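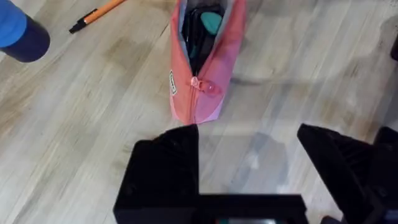 Tianyou Shi objects that the second proof of the Cetov letterhead should not have been passed to the client at all, given that the gray of the wordmark differs from the gray of the address line, and asks that the workshop record show this before any further sheets leave the building.

Workshop > Notebooks > Identity and Print > September

Filed under: Stationery trials, Wordmarks, Client proofs

Print this entry | E-mail this entry

The objection is accepted and entered. The two grays were specified as the same ink. On the proof they read as different inks, the wordmark darker and slightly warm, the address line thin and cool. The effect is plain at reading distance and was missed at the bench, where the sheet was checked under the magnifier and the two areas were never looked at together.

Background for colleagues joining the job. Cetov is bringing its Prestdale and Mukville offices under one name. The client requires one letterhead, one envelope and one business card, to be used by both offices without local changes. The old Mukville sheet carried its own crest and a strapline. Both have been dropped at the client's request, although the Mukville office has asked whether the crest may remain on the envelope flap. No answer has been given, and the studio should not offer one.

Job number 861 applies to all of the trials below.

Trial of the wordmark at small size

The wordmark was set at the card size and at the letterhead size on the Xue uncoated stock. At letterhead size it holds. At card size the opening of the C closes up, and the crossbar of the t runs into the o on several of the cards. The drawing is at fault here. The press operator kept the impression light and the same fault appeared on the smooth stock, only less of it.

A second drawing has been prepared for use at card size and below. The C is opened, the t is moved away from the o, and the v is made a little wider so that the word does not appear to lean to the left. Placed beside the large drawing the difference can be seen. Used alone it cannot, at least by anyone in the workshop who was shown it without being told. It is recommended that the two drawings be delivered in separate folders with clear names. On an earlier job the small drawing was enlarged for a sign, and the result had to be taken down.

Trial of the gray

200 sheets were run on Sunday with the address line in a heavier weight of the same typeface. The ink was not changed. The address line now comes much closer to the wordmark, and the coolness noted above is largely gone. A light line of type lets in a great deal of white paper, and the eye mixes the two. Tianyou Shi's note proposed a darker ink for the address line. That would require a second ink on every sheet, and the client's budget allows one.

The heavier weight has a cost. The Mukville address is long and now runs past the fold mark. Setting it on two lines pushes the telephone number down into the area reserved for the registration text. Options tried:

- Address reduced by half a point. Fits, but the numerals are poor.
- Telephone number moved to the right of the address. Fits, and looks deliberate on the Mukville sheet. On the Prestdale sheet it leaves a gap.
- "Street" shortened to "St." on both sheets. Fits with no other change.

The last has been chosen for the next proof, subject to the client's agreement. Their style guide spells the word out, but the guide was written for the website and may not be meant to bind the stationery. To be asked in writing.

Envelope

The return address on the envelope was placed 11 millimeters from the top edge. The trimmed envelopes vary, and at that distance the variation is easy to see when a stack is fanned. Move the address lower and repeat. The flap remains blank for the present.

Paper

The Xue stock takes the ink well and dries slowly. Sheets stacked too early marked one another on the back, and a number had to be thrown away. The label on the cabinet still gives the drying time for the coated stock. It should be corrected. The client has seen only the uncoated sample and prefers it. The smooth stock was run for comparison and is not being offered.

Matters open

The client has asked for three versions of the business card for its directors to choose from. The studio's position is that the layout was settled at the last meeting and that only the position of the job title remains to be decided. The cards will therefore be shown with the title below the name, beside the name, and omitted. The wordmark is to be in the same place on each, so that discussion stays with the title.

Proofs leaving the workshop are to be viewed flat, at arm's length, by the window, and initialed by someone other than the person who set the type. The rule was already in the binder. It has been copied onto the front of the job bag for 861.

The withdrawn proof has been marked as such and kept in the flat file, second drawer, with the ink card attached. The client's copy has been requested back from the Prestdale office. It has not yet arrived.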